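We use cookies to improve your visit. Accept | Settings

Parts bin

By Lina Fakhoury
Updated in October

A parts bin is an open-topped container that holds loose components near the place where they are used. Bins of this kind are found in workshops, warehouses and assembly plants. Many are made of metal, with side walls that slope inward so that the contents slide toward the floor of the bin.

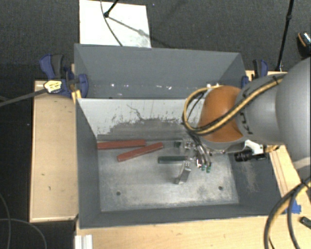
Bar-shaped parts tend to settle at odd angles and can lie close against a wall or corner, where they are harder to grip. Painted or coated walls wear first along the lower part, where parts rub against them, and bare metal shows through. Scratches and scuffs of this type do not usually affect use.

Bins may stand alone or in rows. The storage hall at Avville has 30, set in pairs and emptied for cleaning every seven weeks.

Contact | Copyright Relludwood | Back to top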